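Dernière mise à jour : août

Bon, je suis enfin allée aux portes ouvertes de Kerska, dimanche, et je suis ressortie avec la tête pleine ! J'y allais pour la perception, j'ai passé presque tout mon temps sur la planification. Leur sujet du moment c'est le textile, donc le pire : un tissu n'a pas de pose, il a une infinité de formes, et le modèle doit décider où pincer alors que la moitié du bord est cachée dans les plis. 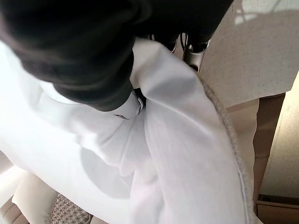
Leur pile s'appelle Dillulance. Un premier réseau propose des points de prise, un second les note, et le planificateur (Ghoneim, écrit maison) cherche une trajectoire pour les deux bras sans qu'ils se gênent. Ils l'ont entraîné sur 2 855 démonstrations, dont 84 mises de côté pour les tests. J'ai demandé à voir le journal d'exécution - on me l'a ouvert tout de suite, j'étais ravie.

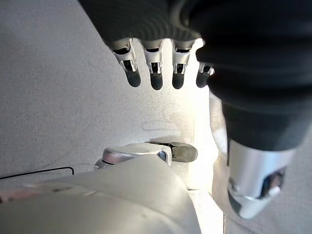 La boucle de commande des doigts tourne à 100 Hz, et c'est là que ça discute ferme dans l'équipe. Trop de raideur et on tire sur le tissu, pas assez et il glisse. Sabina Wijesinghe m'a montré Enditz, leur outil de relecture : on fait défiler un essai, les 3 caméras restent synchronisées et on peut annoter l'instant exact où la prise lâche. Je le veux chez moi !!

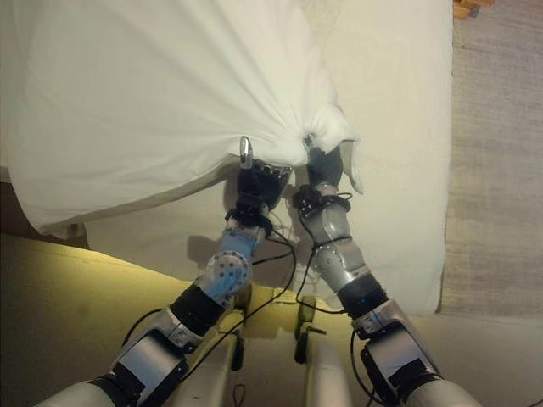 Pour Colton Grewal, le planificateur n'est même pas le vrai problème : il échangerait volontiers la moitié du code contre une meilleure estimation de la tension du tissu, « le reste, on sait faire ». J'ai un peu protesté (sans bonne coordination des bras, la tension, on en fait quoi ?) et on y était encore à la fermeture. Prochaine visite, j'apporte mes propres torchons.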